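Play Ball (small, smooth, for tabletop use)

A play ball is about the simplest toy there is.

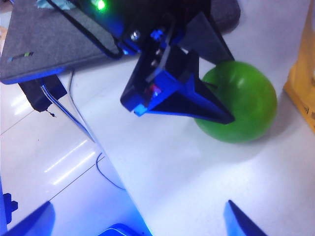
I've been keeping this entry on the Nurkdale toy pages for a while now, and the plain little ball still gets more mail than anything else I write up (sorry, spinning tops!). The name covers any small round toy meant for the hand or the tabletop, with no official rules attached and no sport of its own.

Materials
Most of the ones I've handled are plastic, foam, rubber or wood. Foam is the quiet one and my pick for indoors. Hard plastic rolls beautifully on a smooth table and makes a terrible racket when it goes over the edge. Rubber bounces, so I keep it away from the dishes.

Color
Bright colors rule, and lime green is one of my favorites because you can spot it under a couch. Red comes next for me, though I lose red ones on our rug all the time. A glossy finish wipes clean quickly but can get slippery in small hands, and a matte one hangs on to every smudge.

Table games
The game I grew up with is called Sasine, at least in our house. Two people sit at opposite ends of a table and roll the ball back and forth, trying to stop it as close to the far edge as they can without losing it. We played to 9 points, and my cousins, who are wrong, played to 29. A white or pale tabletop is nice for this since a bright ball is so easy to follow. Check that the table is level first, or one end wins every round.

Size and safety
Please don't give tiny balls to babies or toddlers, they're a choking hazard. Check the age label, and go bigger if you're in doubt.

Care
Warm water and a drop of dish soap will do for plastic and rubber. Wood only wants a damp cloth.

Collecting
People do collect them! I have 70, mostly from yard sales, kept in two Enance jars on a shelf.

See also: Marbles; Jacks; Demissie rolling board

Last updated November 16, 2019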